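Getting a lining printed for a first outerwear collection: screen or digital?

I am putting together a small run of coats and short jackets to show to buyers, and I want the linings printed with our own pattern. I have never ordered printed cloth before. I have read the older threads here but most of them are about T-shirts.
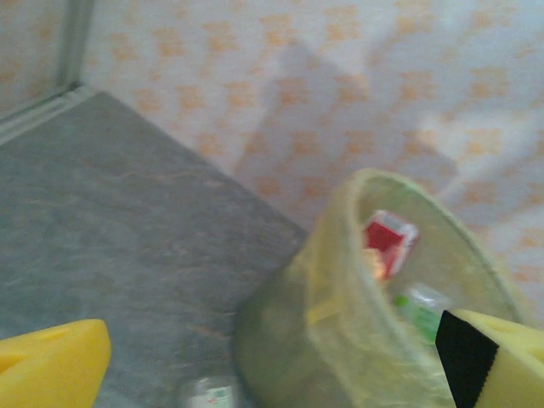
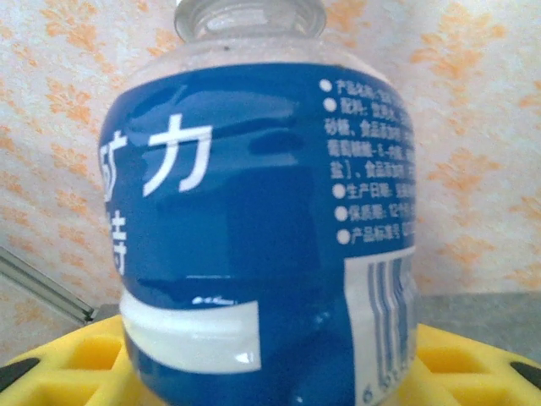
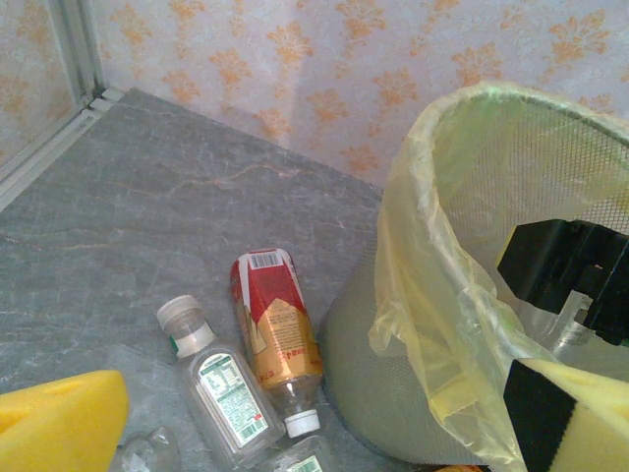 The collection is a small one, mostly in grey and navy wool, and it will be shown to shops in March on a shared rail at the Florkovia showroom. The outer cloth is already bought. For the lining I have a viscose twill in mind and a drawing that a friend did for me, which is a single motif with nothing to join it to the next one. As for how far apart the motifs should sit, the orange pattern on the pale wallpaper is close to what I want, evenly spaced with plenty of ground showing, only smaller so that it still reads inside a sleeve. The colours would be different, rust on off-white in one version and off-white on navy in the other, so two colourways. I asked two printers for prices. Buritz do digital and will take an order from 15 metres. Madigan do rotary screen and start at 1,000 metres, which is far more than I need, although the price per metre is a lot lower. The Buritz quote came to £1,039 for everything including the cloth, before delivery. My pattern cutter says digital prints look flat and that the back of the cloth stays white. Is she right, and does it matter for a lining? I would also like to know what I should send the printer, as the form asks for "repeat size and type" and I do not know what to put.

Gaétan Chisholm

lerkthorpe_tailoring

Go digital. At your quantity there isn't a choice to make. Rotary screen means paying for the screens to be engraved before any cloth goes through, one for each colour, and then you are left with most of a roll that you can't sell on with your own pattern all over it. I know people who did this and they are still lining things with it.

On your pattern cutter's points. The back of the cloth will be paler than the face with digital, yes. How much paler depends on the cloth and on how heavily they print. In a lining the back faces the interlining and the inside of the wool, so you see it only if you turn the coat properly inside out or if you have a loose hem. If your jackets are half lined with bound seams you will see it at the lower edge. You don't say which it is. A bagged-out lining hides all of it.

"Flat" is a matter of taste. A lining with one motif in one colour on a plain ground is about as simple as print gets and I doubt a buyer could tell which way it was done.

What I would look at harder is the navy version. Off-white on navy means printing the navy and leaving the motif as bare cloth. Large areas of dark colour are where digital shows its faults. You can get faint banding across the width, and the navy can come out looking a bit purple or a bit grey. Ask for a strike-off of the navy before you agree to anything. The rust on off-white will most likely be fine first time.

Printroom Jo

Agree with the answer above on digital. I worked in a print studio for a long time (neither of the two you mention) so I will answer the part about the form.

Repeat size is the width and height of the smallest block of your design that can be copied side by side and up and down to fill the cloth. Repeat type is how the blocks are laid next to each other. In a straight repeat, also called full drop or block, every block lines up with its neighbour. In a half drop each column is moved down by half the height of the block. There is also a brick repeat, where it is the rows that are shifted sideways.

With a single spaced motif I would choose half drop. In a straight repeat the motifs line up in rows across and the eye picks out the lines, and then the cutter has to keep every piece dead on grain or the fronts look crooked. Half drop spreads it out and is kinder to anyone laying the pattern pieces. If you like the look of strict rows, use straight, but tell your cutter, and allow more cloth for matching at the centre back.

Check whether the motif has a top and a bottom. If it does, and they all point the same way, then all the pattern pieces must be laid in the same direction and you will use more cloth. Some designers turn alternate motifs upside down to get round this. For a lining nobody will mind either way, but decide before you work out the metres.

Things to send:

The artwork at full size, at the resolution the printer asks for. Don't enlarge a small file. If the drawing is on paper, get it scanned flat and cleaned up.

One block of the repeat as its own file, with nothing trimmed off it.

A second file showing the repeat filled out over a bigger area, marked clearly as a layout and not for printing. It saves a lot of emails.

A colour reference for each colour. A snippet of your wool is good for the navy. Don't rely on what you see on your screen, and don't send a phone photo of a swatch and expect a match.

The fibre content of the cloth, if you are supplying it yourself. Viscose is normally printed with reactive dyes and has to be pretreated, steamed and washed. Polyester is a different process altogether. If Buritz are supplying the twill then they know this already, but ask them what shrinkage to expect after washing and what usable width you are left with. The usable width is often narrower than the width on the price list, and that can upset a cutting plan.

One more thing on cost. See whether the quote covers strike-offs for both colourways or only one, and whether the second one carries another set-up charge. It should say so. If it doesn't, ask for it in writing.

m_harrow

Why print at all, there are loads of nice jacquard linings you can buy off the roll. Cheaper and they feel better when you put the coat on. Buyers look at the outside and the price ticket.

If you do print, test it for rubbing against a white shirt before you cut. Navy especially.

Gaétan Chisholm

Thank you all. The coats are bagged out and the jackets are too, so the pale back won't show anywhere except through the sleeve hem if somebody pulls it about. I have told the pattern cutter and she is content with that.

I will go with half drop. The motif does have a top and a bottom, so I have asked my friend to try it with every other one turned over. I wrote to Buritz and the price includes one strike-off only, the second is charged separately, but there is no other set-up charge. They are sending the navy first.

I did look at jacquards. I would still like the print, as it is the one part of the coat that is ours from the start, but I will keep a plain twill in reserve for the navy ones in case the colour is wrong and there is no time for another try. The rub test is a good idea and I will do it on the strike-off.

Thread closed to new replies 3/28/21

Contact us | Community rules | © Cloth & Cutting Help Pages | Back to top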